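4.2 Simulated pick tasks

The student teams in the Kerkix course were given 12 household scenes and asked to train a picking policy for each. Most reports from the course claim that the policies "understand" bathroom objects. We do not think the logs support this. A policy that closes its fingers at the right height will score well on many of these scenes whether or not it can tell one object from another.

The bathroom scene (Figure 3) is a case in point. Innes Tosh's team reported 47 successful lifts with it and described the result as robust. The lifts were scored by a height check alone, so any object that left the lid counted as a success. When two objects overlap, that rule says very little about what the policy was aiming for.

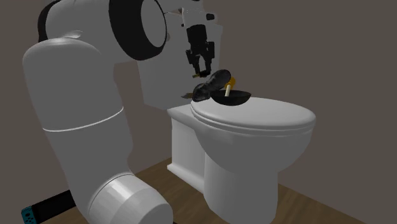
Figure 3. Bathroom scene in simulation. The two-fingered gripper is above the closed toilet lid, where a plunger lies on its side next to a second dark object.

We also doubt that the scene is hard in the way the team says. The walls are bare and the lighting is even. Dark objects against a white lid are easy to separate from the background, and a simple brightness threshold might do as well as the learned model. No team ran that baseline. MacRitchie raised the point in the March review, and the reply was that the training set of 3,397 episodes was large enough to rule it out. Size does not rule it out if the episodes share the same lid, the same wall and the same light.

For these reasons we leave the bathroom lifts out of the totals in Section 5. We would put them back if the team rescored them by object and repeated the runs with a lid closer in shade to the objects.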